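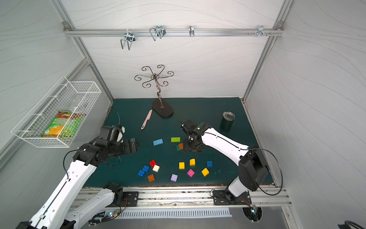

Dong-geon Ham takes the long way round to a chorus

June - words by Eun-seong Ban

Dong-geon Ham pours the tea before he'll talk about Brallano, his new album, and even then he starts with the kettle. "It hums in B flat," he says, delighted. "I wrote the second song around it!"

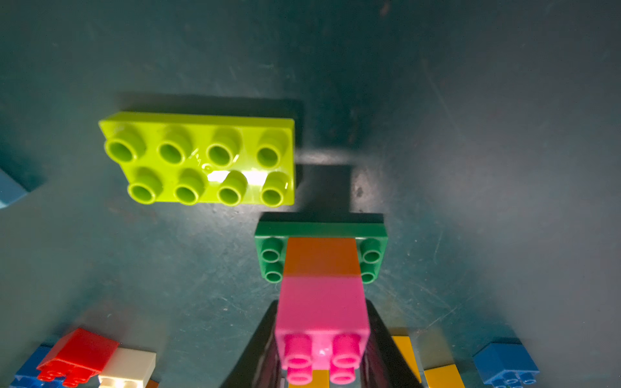

Toy bricks on a dark tabletop.

He had 42 sketches by the end of winter, most of them sung into his phone at four in the morning, and he kept nearly all of them going until the label, Rukau, gently asked for a track list. The strings alone took 19 takes.
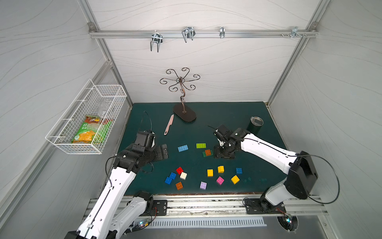

Yeom felt the slow songs should have come first, and told him so more than once. Ham laughs about it now - he moved two of them up in the end, and he's glad.

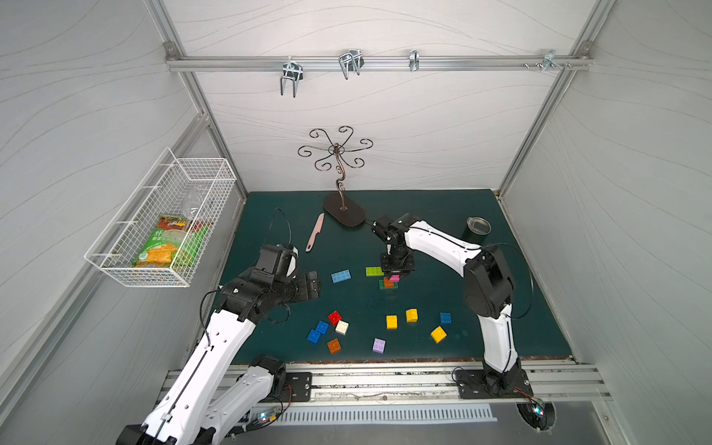
The tour opens at Pekano, a room with 214 seats, and he wouldn't swap it for anything bigger. "I can hear people breathe in there," he says, filling my cup again.

Contact | © Eun-seong Ban | Back to top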